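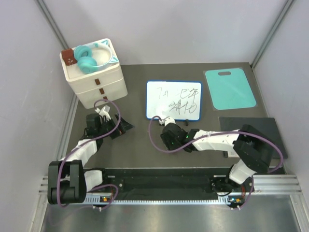 Parallel fingers or soft pads for small drawers and thin flat things?
Posted by Glykeria Mitsotakis-Vlachou, Monday, September 25, 2023

I run two small arms on one shared rail and I'm trying to settle on one gripper for both. The jobs are pulling drawers open by a little tab and picking up flat items like a whiteboard or a cutting board in a plastic sleeve. I've had the Giltitz parallel gripper since June and it manages the tabs. Flat things slide away from it. Has anyone compared it with the Broltoveck soft pads? The pads are $117 a pair and I'd need two pairs. Same controller on both arms, if that matters.

Fergus Lamont

I've used both. For tabs, keep the hard fingers. The pads fold over when you pull and you lose the grip halfway. I did 101 pulls with each on a small desk drawer and the pads dropped it 12 times, the hard fingers once. For flat items neither one is great from above. Push the board until it hangs a bit over the edge of the table, then grab it from the side. A plastic sleeve is slippery, so slow the close speed right down.

Also check your cable. If the loop near the wrist is too short it will tug the gripper off centre at full reach, and you'll blame the fingers.

Skinner

just get suction for the flat stuff

Burau

Suction was fine on my whiteboard but let go of anything in a loose sleeve. I glued thin rubber on the hard fingertips and left it at that. Cost me next to nothing and I haven't changed it in 800 cycles.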